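Decanting and Labelling: Notes on Household Liquids

The cupboard under my sink in Sernham measures 500 mm deep and has one shelf. Until April it held liquids in whatever they came in, with the oldest at the back. I have since moved to a fixed layout and a written log, and these are the working notes.

The first problem was identification. A label facing the wall carries no information, and a label that has been splashed carries little more. I now keep every product in its original bottle, label outwards, and write the opening month on the shoulder in permanent marker. Paint pens hold better than ordinary markers on glossy plastic, provided the surface is wiped with a dry cloth first and the ink is left for an hour.

The second problem was dose. Most people pour by eye. I weighed my own pours of washing-up liquid over a month using a kitchen scale that reads to 1 g. There were 31 pours. The heaviest was more than double the lightest, with no relation to how many dishes were in the bowl. I now use a marked spoon and the consumption has dropped by 11 per cent.

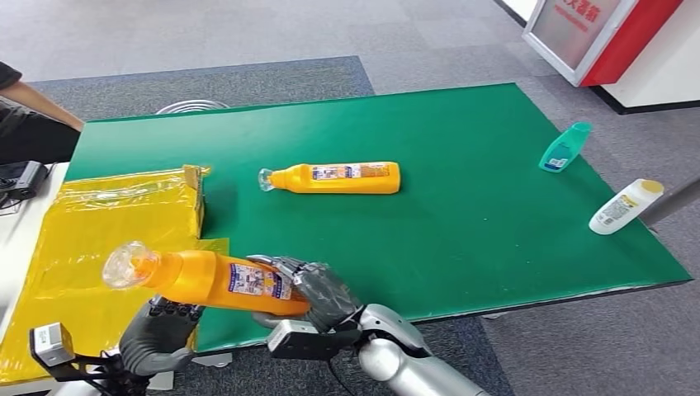 Orange bottle with a clear nozzle cap, held on its side.

Nozzle bore matters more than I had assumed. A narrow bore slows a thick liquid enough to stop the pour where you want it, but it also clogs. The dried residue comes away with warm water and a wooden cocktail stick. Do not use a pin, as it scores the plastic and the next blockage forms faster.

Storage position is a separate matter. Upright is the default. A bottle on its side puts a constant load of liquid against the cap thread, and a worn thread will weep slowly over several days. I tested the Detura storage tray for this purpose. It has a raised lip and holds 162 ml before it overflows, measured with a jug on a level worktop. This is enough for a slow leak and far too little for a split bottle. The Arkinell version has the same footprint and a lower lip, so I returned it.

Caps should be tightened by hand until they stop and no further. Ribbed caps give a better grip with wet fingers, but they also collect grime in the grooves. An old toothbrush clears it.
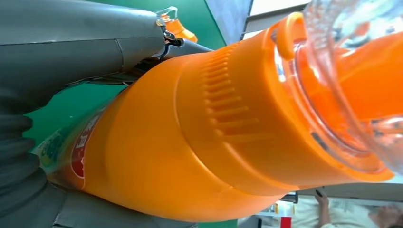 Log format

One line per bottle: product, month opened, shelf position, month emptied. I keep mine in a Radu pocket notebook hung inside the cupboard door on a string. A spreadsheet would also do, but I never had the laptop to hand when a bottle ran out. Refills get a new line and the old one is struck through. Anything open for more than two years is checked for separation and, if it has separated, disposed of according to the label.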